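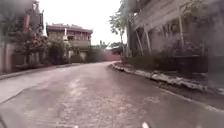 About us

Hello! I'm Thaís Teixeira, and I look after the planning software at Hullum. We write the code that lets small outdoor robots get down an ordinary street without anyone holding a joystick. We don't build the robots. Other people are much better at motors and batteries than we are, and we're happy to leave them to it.

Lộc Hầu and I started Hullum in a spare bedroom, with one laptop each and a very long extension lead. There are five of us now, and we have a proper door with our name on it (the lead came with us). Lộc runs perception, meaning anything that turns camera pixels into "you can drive on this bit". I take it from there and decide where the wheels should go.

What we make

Gastier is our road-finding software. It takes the picture from a single forward camera and marks out the surface a robot can use, 30 times a second, on a computer you could lose in a coat pocket. I'm very fond of it, even though it spent most of its first winter convinced that shadows were holes.
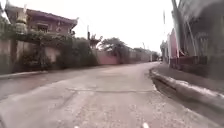
A lane between garden walls, with a seam right across the concrete.

Ursu is the planner, so that's my baby. It asks Gastier what's free, draws up 23 possible paths, scores the lot and picks one, then does it all over again before you've noticed. Most of my working life goes on the scoring. How much should a robot mind a rough patch if going round it means hugging the kerb? I've changed my mind on that more often than I'd like to admit, and Lộc keeps a list.

Brarkby is the one we never meant to sell. It's our replay tool: you load a drive, scrub back and forth, and see what the software believed at each moment next to what the camera saw. Customers kept asking for it after watching over our shoulders, so we tidied up the buttons and let them have it. 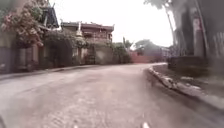
Kerbs are where we've put most of our effort this year. On a new road with crisp edges almost any method will do, and we used to test on far too many of those. Old streets are a different job altogether. With pale bits of debris or broken paving lying close to a pale stone kerb, as they are along the right-hand side of this bend, a simple edge finder can wander off into the road and back again. Gastier now fits one smooth curve to the whole kerb and treats the odd lumps separately, and Ursu gets a much calmer line to follow.

Working with us

We take on 4 customer projects at a time, and each one gets Lộc or me from start to finish. If you've got a robot that drives nicely in the car park and sulks everywhere else, do write to us! Send a recording if you have one. We'll open it in Brarkby and tell you what we find, and the first look is free.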